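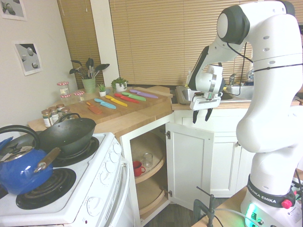 I have a bone to pick with the packed itinerary. You know the one. It lands in your inbox about a month before you leave, it has a color for every day, and by the time you've read to the bottom you need a vacation from the vacation.

My sister and I did one of these two years ago, a coach tour that hit nine towns in 11 days, and what I remember best is the inside of the coach. I could draw you the seat fabric. I could not tell you which town had the fountain with the fish on it, and I have a picture of myself standing in front of that fountain, smiling like I'd been waiting my whole life to see it. We had 22 minutes there. I know because the guide told us when to be back and I spent most of it in line for the restroom.

So this March I did the opposite. I rented a little apartment in Barrera, which is a harbor town with one decent bakery and two bad ones, and I stayed put for three weeks. My friends thought I'd had some kind of breakup. What are you going to do there? What's in Barrera? And I didn't have a great answer, because there isn't a whole lot in Barrera. There's a seawall, a market, a church that's closed for repairs, and a ferry over to Killura that runs when it feels like it.

The first few days I was terrible at it. I kept making lists! I walked the seawall end to end before breakfast the first morning, as if somebody was going to check, and then it was 9:30 and I'd used up the town. I came very close to booking a day trip to the caves. I had the page open and my card out. Then the woman downstairs banged on the door to say the fish truck was in the square and if I wanted any I'd better come now, so I went and bought fish, and then I had to figure out how to cook it, and that was the whole day gone. I liked that day a lot more than I would have liked the caves, I think. (I have seen caves. They're dark and you have to duck.)

After that it got easier. I found out the good bakery does its second batch at four in the afternoon and that's when you want to be there. I found out the bench by the boatyard gets sun until late and the ones on the promenade don't. None of this is worth putting in a guidebook, and I'm a little embarrassed by how proud I was of it. But I knew it, and I didn't know one thing like that about any of the nine towns.

Now, money. People assume that three weeks anywhere has to cost a fortune, and I assumed that too, so I kept track. The apartment came to $173 a night if you booked it for a weekend and less than half of that if you took it for the month's slow stretch, which I did. I had a kitchen, so I ate out maybe twice a week, and I was taking the bus instead of paying for transfers and entry tickets and those sad boxed lunches. The coach tour also wanted up to $200 a person in "optional excursions," and I've yet to meet anybody who got through one of those trips without taking the options. You're stuck at the parking lot otherwise.

I said most of this at a travel evening the Skistwood library put on last month, and I got a fair amount of pushback, some of which I've been chewing on ever since.

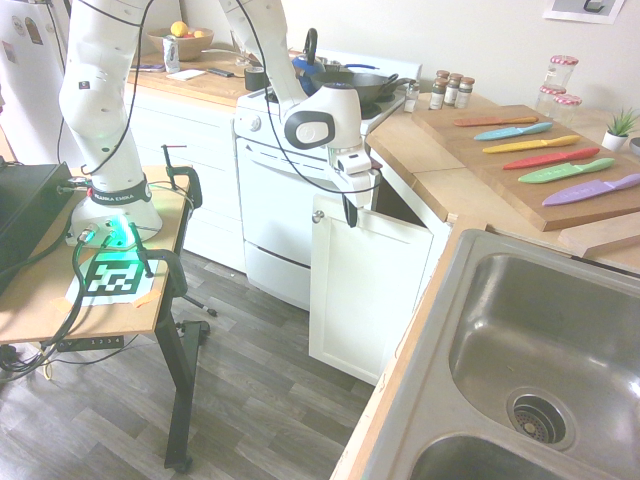 Elvia Ayala told me I was talking like someone who gets to go back. She gets seven days off in a row, once a year, and she'd saved a long time for a trip to Urkotus, and if she'd spent all of it on one bench by one boatyard she'd have come home furious. She wanted to see the old quarter and the gardens and the tower, and she saw them, and yes, her feet hurt, and she'd do it again the same way.

And, well, okay. That stung a bit, and she's got a point. I can be gone three weeks in March because I freelance and my kids are grown. I wasn't thinking about that when I stood up and told a room full of people to slow down. If you've got one week and you've wanted to see that tower since you were 12, for heaven's sake go see the tower.

But I'd still argue with her on one part of it. She told me later, over the cookies, that she'd been to the gardens twice. The second time wasn't on the schedule. She'd liked them so much that she skipped a museum and went back with a sandwich, and sat there until they locked the gates. Guess which part of the trip she talked about for ten minutes straight? I didn't say anything. I just ate my cookie and felt pretty smug, which is not a nice thing to admit to.

So I've backed off a little. I don't think everybody needs to rent an apartment and buy fish off a truck. What I'd ask for is one blank day. Just one, even on a short trip, with nothing in it at all - no "free time for shopping," which is a chore with a nicer name, and no backup plan for rain. Tell your travel agent you want it left empty and mean it when they try to fill it for you, because they will try. Mine did. She's lovely and she had a boat thing she really wanted me on.

Put it in the middle, too, if you can manage it. On the first day you're too wound up and on the last day you're thinking about your suitcase. In the middle you've got your bearings, you've seen one or two things you liked, and you can go back to whichever of them you want.

I never did make it over to Killura, by the way. The ferry was running the morning I left. I watched it go out while I was waiting for the bus, and I've already looked up what the apartment costs next spring.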